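The Hatbridge stall

The Hatbridge stall is the name commonly given to a fault in a pair of table-mounted robot arms at the Hatbridge workshop, in which one arm would halt part of the way through a task and go on gripping whatever it happened to be holding, sometimes for many minutes together. It was first noticed in April, during a long run of food-handling trials, and although no one was hurt it has since become a favourite teaching case among people who look after small two-armed machines, partly for its slow and rather puzzling course and partly for the homely nature of the work that was going on at the time.

Background

The workshop's arms were set up under a programme called Stellow, which was meant to find out how well two fairly light arms could share the sort of fiddly job that most of us do without thinking, such as moving sweets and biscuits between a tin and a tray. Each arm is fixed to a metal rail along the front of the table and carries its own gripper, and the pair work towards one another from either side. The control program, known as Jaltari, treats them as partners, so that if one arm stops for any reason the other is told to wait for it.
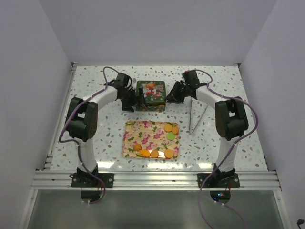 Lizeth Condori felt that the waiting rule was the real culprit, and wrote as much in the programme's discussion pages: "If one arm stops, I want the other one to let go and back away, slowly. Making it stand there and squeeze is asking for a hot motor and a lot of crumbs." Her view was not shared by everybody at first, and a fairly long (and on the whole good-natured) exchange followed over whether a gripper that opens by itself might be the greater nuisance, particularly when it is holding something that could drop or roll.

Course of the fault

The first stall came at trial 634. The left arm stopped short, the right arm duly waited, and the person on duty put it down to a passing hiccup and started the pair up again. This was quite reasonable, as the logs showed nothing worse than a missed message. The trouble came back at trial 1527, and after that it turned up often enough for the work to be paused and the arms to be gone over properly, with the power off and a good deal of tea.

Cause

Suspicion fell early on the wiring, and a visiting team from Cáceres spent 3 days following it from one end to the other. Cables on an arm of this kind lead a hard life, being bent and straightened with every reach, and a conductor can part inside its covering while the outside still looks perfectly sound. On these arms the purple cable leaves the top of the gripper in a wide loop and comes down along the arm towards the base, which gives the wrist plenty of freedom but also leaves a generous length of slack to swing about. The team found that a conductor on the left arm had broken close to the wrist plug, and that it made contact in some positions and lost it in others. That explained why the fault seemed to come and go as it pleased.
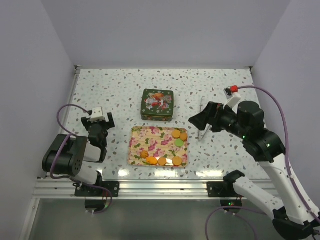 The stall also raised a question of safety that had little to do with wiring. An arm which has stopped looks very much like an arm which has finished, and the natural thing is to reach in and tidy up. With a pair of slender metal tools lying beside the tray, close to the right gripper, it is easy to imagine somebody putting a hand in to fetch them while Jaltari was still waiting for its missing message, and being caught out when the message arrived. The small green lights on the equipment were no help in this respect, for at Hatbridge they showed only that power was present.

Remedies

The broken cable was replaced and the new one given a looser bend at the plug. The waiting rule was altered too, and in the end it followed Condori's suggestion fairly closely: after a short pause the working gripper opens, the arm draws back, and neither arm will move again until a person has pressed the restart button. Staff were asked to switch off the motors before reaching over the table, however small the errand. The trials were then taken up again and carried on to number 2497, with one further stall recorded, which was put down to a loose plug at the base.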